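Red on red, and other things my planner dislikes

I have spent most of March on one stubborn little corner of our software, and since a few of you kindly asked how it was going (hello, Usha!), I thought I'd write it up properly, with a cup of tea and no great hurry. The task for Farnine, our planner, is to put the pepper on the plate. That's all of it, and you would think it'd be a morning's work!
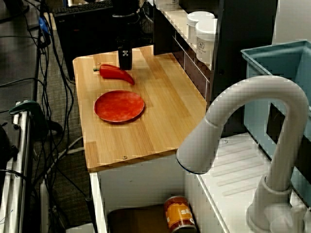

The gripper low over the worktop, with the red pepper and the red plate close by, in both of these.
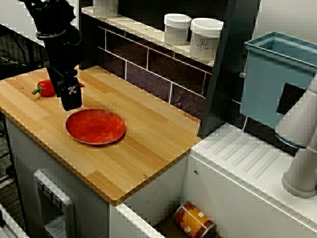

Where the segmentation goes wrong

A red pepper near a red plate is a rotten thing to hand to a model that leans on colour as heavily as ours does. The masks kept bleeding into one another, and Farnine would then plan a grasp for one long peculiar object with its centre out over bare wood. Usha Chowdary suggested I stop fiddling with thresholds and feed the depth edges in first, which I resisted for a week (pride, mostly) and then did. I retrained on 2,000 rendered views, of which 157 had to be thrown out for bad labels.

Waiting for the arm to settle

The other trouble was timing. Our perception node was publishing poses while the arm was still swaying very slightly, so I've added a wait of 300 milliseconds before it takes a reading, and up to 3 retries if the two masks still overlap. It's clumsy, and I'd like something neater from the joint velocities, but I'll leave that until the Plamcombe branch is merged.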